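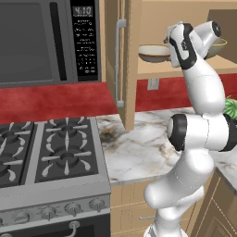
Arm up at the bowl shelf in the sim kitchen, microwave on the left.

Forum > Home Builds > Sim and Teleop
Thread: How many demos before you stop?

tinwhistle_85
Right, I need some sense talked into me. I've been driving the simulated arm round this kitchen for weeks, collecting demos for the bowl task (get the bowl from the shelf, put it somewhere sensible, go home). My plan was 85 good ones and then train. I've got them. The policy still goes for the bowl like it's swatting a wasp. Do I keep recording or is there something wrong with the ones I have?

I'm on Jundix for the recording and a pretty ordinary game controller for the driving, nothing posh. I move the start pose a bit each time but not by much, I'll admit that now before someone asks. 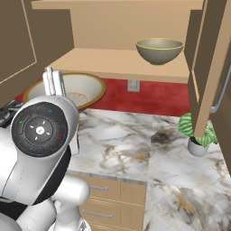
The other thing is I've got much quicker at it. My early demos are all stop and start, loads of dithering in front of the shelf, and the recent ones are one smooth swoop. I've been treating them all the same and chucking the lot in together. Is that daft?

marrowfat
Not daft, everyone does it. But yes, I'd bin the dithery ones. The model can't tell that you were having a think. It just learns that a perfectly good thing to do near a shelf is sit still, and then it sits still for ever. I had one freeze like that all through November and I blamed everything except my own recordings.

Donnie Forsyth
Going to disagree with marrowfat here. Don't bin them, trim them! Cut the pauses out and keep the rest. The slow ones usually have the little corrections in, where you've come in too high and had to back off and try again, and that's gold. If all it ever sees is your lovely smooth swoop then the first time it's slightly off line it's got no idea how to get back.

marrowfat
Trimming leaves jumps in the gripper signal though. I tried it with the Farkon script and got 8 clips that were worse than useless.

Donnie Forsyth
Only if you cut while the fingers are moving. Cut when everything's still and you won't see the join. And the Farkon script is ancient, I wouldn't judge anything by that.

tinwhistle_85
OK so keep the wobbles, lose the naps. I can do that.

Next daft question, then. Wrist view. Do you lot bother with it? I've been saving it all along and it's eating my disk. 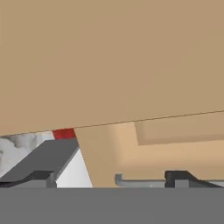

I tried training once without it and it was hard to say if it got any worse, but I only ran 5 trials, so that tells me nothing really. What I'd love is for someone to say "leave it out, you'll be fine" so I can have my drive back.

pollyputty
Leave it in, sorry! The far view is fine for getting to the shelf, but for the last little bit before the grasp the arm's own bulk gets in the way. Drop the resolution if you're short of space. I store mine tiny and it's been no bother.

Also, nobody's asked about your camera positions. Are they fixed?

tinwhistle_85
Fixed, yes. There are 3 I could use and I've mostly trained on one of them. 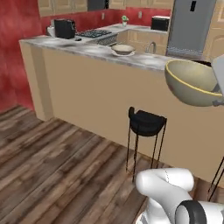 pollyputty
There's your next job, then. Before you record a single new demo I'd train again with all your views in, same settings otherwise, and see if the swatting calms down. Look at the low one by the bar stool: the bowl's well clear of the worktop and you've got the gripper on its right side, so that view ought to give it a decent idea of how high the thing is. I'd also have a go at moving that white bowl and saucer about on the peninsula between demos. If they stay in one spot every time, the policy can end up using them as a landmark, and then you change the layout and it's lost.

marrowfat
Agree with all that. (See, Donnie, I can agree with people.)

Donnie Forsyth
Mark the date. April 2020, marrowfat agreed with someone.

Seriously though, tinwhistle, change your start pose by a lot more. Start it facing the wrong way now and then. It's a pain to drive but it helped mine more than doubling the number of demos did.

hexnut_barstead
Butting in from the Barstead lot, we did the same task last winter. Put me down for more demos AND more variety, I don't think it's one or the other. Ours didn't settle down until we'd had two different people driving. Yang's demos looked horrible next to mine and the policy was better with them in, which I'm still a bit sore about.

tinwhistle_85
Ha, I've got a brother who's terrible with a controller, so he's hired. I'll trim the pauses tonight, put the other views in and leave it training. Will post the numbers when it's done, even if they're rubbish.

pollyputty
Keep a copy of the untrimmed ones first!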